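QR code memorials: frequently asked questions
Grernton Bereavement Advice
Last checked 2024-10-09

We don't sell memorials and we don't take commission from anyone who does. People ask us about QR code plaques most weeks now, usually after a leaflet has come through with the funeral paperwork. We are not great fans of them, as will become plain, but some families are happy with theirs and these answers try to be fair.

What is a QR code memorial?

A small plaque, normally metal or ceramic, with a square code on it. It is glued or screwed to a headstone, a bench or the front of a niche. A visitor points a phone at it and a web page opens with photographs, a life story, perhaps a video or some music. The plaque holds nothing except a web address. Everything you are really paying for is somewhere else, on a computer belonging to the company.

So what am I buying?

Two things, and the sales material tends to run them together. One is an object, which you own. The other is a promise to keep a web page going, which depends on the company being there to keep it. Ask for a separate price for each. If the seller can't give you one, we would want to know why.

How much should I expect to pay?

We have seen a plain plaque with a basic page for £50 and a "family heritage package" for £300. As far as we could tell, the difference was mostly a bigger allowance for video and a nicer box. Look for yearly charges too. A low price on the front of the leaflet with a renewal fee in the terms is common enough that we now turn to the back page first.

Does "lifetime hosting" mean for ever?

Read the terms. We have found it defined as the lifetime of the purchaser, the lifetime of the product and, in one case, the lifetime of the company. That last one is a promise to carry on until they stop. Where the word isn't defined at all, ask for an answer in writing. "It's never been a problem" was the reply one of our callers got from a firm that had been trading for 3 years.

What happens if the company closes?

The page disappears, and the code on the stone leads to an error message or, worse, to whoever buys the web address next. Some firms say they have arrangements with another provider. Ask who the provider is and whether you can see the agreement. We have asked this of several firms and have yet to be shown one.

Your best protection is dull. Keep every photograph, recording and piece of writing yourself, in more than one place, and treat the online page as a copy. If the firm lets you download the whole page as an ordinary set of files, do it once it is finished and again whenever you change it.

You are often asked about Zaltden. Do you recommend them?

We don't recommend anybody. Zaltden sell the Ambaye page, which is the one most local people bring to us, and offer it with an Indura plaque. In their favour: the page is easy to fill in, and their telephone is answered by a person. Against: the brochure says "permanent" in large letters and the terms allow the service to be "varied, suspended or withdrawn" with notice by email. We wrote to them in March to ask how those two statements fit together. Their reply thanked us for our interest.

Is the Indura plaque really weatherproof?

The brochure says so. We have no test of our own to offer and we haven't been sent anybody else's. The sensible questions are what the guarantee covers, how long it lasts and who pays for fitting the replacement. A guarantee that posts you a new plaque and leaves you to remove the old one from a granite headstone is worth less than it looks.

Bear in mind as well that a code can stop working long before it looks worn out. Lichen, a scratch in the wrong spot or strong sun on a shiny surface can all be enough to defeat a phone. Matt finishes are easier to scan. If you can, try a sample outdoors on a bright day before ordering.

Do I need permission to fit one?

Nearly always, yes. In a churchyard you should speak to the parish before you order anything, as additions to a headstone are controlled there and a QR code may well be refused. Council cemeteries have their own regulations, and these differ from one council to the next. Private burial grounds and crematoria can set whatever rules they like.

Please don't rely on a seller who says it's "just a sticker". You will be the one asked to take it off. You also need the agreement of whoever holds the grave deed, who may not be the person paying for the plaque.

Can the plaque damage the stone?

It can. Some adhesives stain softer stone, and limestone and sandstone need more care than polished granite. Screws mean drilling, and drilling may affect any guarantee the mason gave you. Ask the mason who supplied the memorial, and ask them before the plaque arrives. A few masons will engrave the code directly into the stone. We are wary of this. If the web address changes you cannot change the stone with it.

Who can see the page?

On most services, anyone who scans the code or finds the address. Some offer a password, although a password rather defeats the purpose of a code in a public cemetery. Think about what you put up. Full dates of birth, maiden names, home addresses and the names of young children are all useful to people you would not wish to help. Leave them out, or put them in the family copy only.

Who controls the page after I've gone?

A question worth raising early, and one that sellers seem surprised to hear. The account normally belongs to one person with one email address. When that person dies or loses interest, the page may be stuck as it is, including any renewal notice nobody opens. Find out whether a second person can be added with full rights, and what paperwork the company would want for a transfer. Write the login details down and keep them with the grave deed.

We can't agree about what should go on it. Can the company help?

Not usually. They will deal with the account holder and no one else, and we can see why. Families fall out over these pages much as they do over inscriptions, with the difference that an inscription gets settled and a page can be edited at midnight. Agreeing the text on paper first is slow and saves trouble.

Can visitors leave messages?

Many pages have a guest book. Check that messages wait for your approval before they appear, and that the setting is switched on from the start. Unmoderated guest books attract advertising and the occasional piece of spite. You may also find that approving messages becomes a job you don't want in the first year.

Where are the photographs and videos kept?

On the company's own machines or, more often, on space it rents from a larger firm. Most websites are vague about it and talk about "the cloud". There is nothing wrong with rented space, but somebody has to pay the rent every month, and the money comes from your single payment or from new customers. Ask which country the files are held in, how often copies are made and whether the copies are kept in a different building.
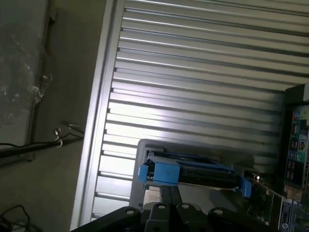
A blue drive caddy and its grey metal bay.

"Secure" and "backed up" are not the same thing, by the way. The first is about who can get in. The second is about what happens when something breaks. A company that answers one when you've asked the other may simply be muddled, but ask again.

Does the company own my pictures once I've uploaded them?

It shouldn't, and the terms we have read don't claim ownership. Several do claim a broad licence to use what you upload, sometimes including for "promotional purposes". Few people would want a parent's photograph turning up in a brochure. Ask for that clause to be struck out. If they won't, go elsewhere.

Can I change my mind?

If you bought online, by post or over the phone, you generally have a cancellation period under consumer law, but goods personalised for you are often excluded, and a plaque with a name on it is likely to count. The hosting may be treated separately. Get the seller's cancellation terms before paying and keep a copy. Trading standards or a consumer advice service can tell you where you stand in a particular case.

The funeral director offered us one as part of the package. Should we take it?

There's no hurry. No part of a funeral depends on a QR code, and the offer tends to come in a week when people say yes to things. Ask for the price with and without it. Ask also whether the funeral director is paid for each one sold. Some are, and the decent ones will tell you.

Is there a cheaper way of doing the same thing?

Yes, more or less. You can write a page on any ordinary website service, make a code free of charge and have it printed or engraved by a local shop. You would then be the one keeping the page alive, with all that involves. Others put the photographs and stories into a printed book and give copies to the family. A book can't be read at the graveside by a passing stranger, and several people have told us that suits them very well.

Has anyone been pleased with theirs?

They have, and we would be giving a false picture if we left that out. The happier families mostly live a long way from the grave, or wanted to share recordings of a voice or a choir. They also tended to have spent little and kept their own copies.

I've already bought one and the code has stopped working. What now?

Try a different phone first, then clean the plaque gently with plain water and a soft cloth. If it scans but the page won't load, type the address in at home to see whether the page itself is gone. Contact the seller in writing, with the date you bought it and a photograph of the plaque. If you hear nothing within 2 weeks, bring your paperwork to us at a drop-in session and we will help you write a firmer letter. We can't make a closed company reopen a page, and you should be careful of anyone who charges a fee and says they can.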